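Cleaning and storing plush dumpling sets (steamer basket type)
Posted in July by ujaramillo, Soft Goods Care board

ujaramillo, 9:40 am
I have 18 of these sets to clean before they go back on the shelf. Each is a small stuffed dumpling with an embroidered face and a round orange fuzzy basket with padded walls. The labels are gone. The dumplings I can handle. The basket is the problem: the rim wrinkles, and the text on the wall is printed, so I don't want to scrub it.
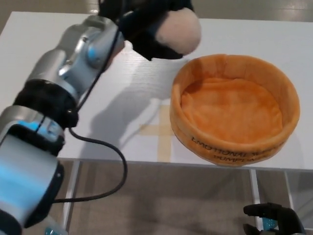 My plan is cold water, mesh bag, shortest cycle, then air dry on a rack. Detergent is Clinau, unscented. Objections?

o_kuo, 10:15 am
Don't machine wash the basket. If there is foam in the wall it will hold water long after the cover feels dry. Surface clean with a damp cloth, with the nap, and skip the printed area. The dumpling can go in the bag.

cuevas56, 10:32 am
Disagree. I machine washed a similar one in a Lehner front loader, low spin, and the wall kept its height. Drying took two days with a fan. The rim wrinkled more, but it was wrinkled before.

o_kuo, 10:50 am
One basket is a small sample. Print is the other issue. Heat transfer lettering cracks at the folds.

ujaramillo, 11:20 am
Noted. I also need a layout for checking them afterward. I put a cross of beige masking tape on a white table and set the dumpling on one side, basket on the other. White shows lint well, less so on the pale ones.

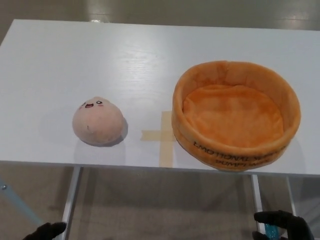

Dumpling and basket on the white table, with the tape cross between them.

malyorath, 1:05 pm
Take the tape up before you set anything damp on it. Adhesive transfers to fleece and you will be picking at it with a lint roller. For pale plush I check on a dark towel.

On storage – don't nest the baskets. The lower one loses its shape. I keep mine in Rotero bins, one layer, dumpling inside the basket, face up.

cuevas56, 1:18 pm
Agree on nesting. Dark towels shed, though.

malyorath, 1:26 pm
Wash the towel first.

ujaramillo, 2:10 pm
Going with cloth only for the baskets and the mesh bag for the dumplings. Will post drying times.

Recent topics
Brushing out matted fleece (81 replies)
Veronus fabric shaver, spare blades
Rim wire or no rim wire in soft baskets
Getting masking tape residue off a tabletop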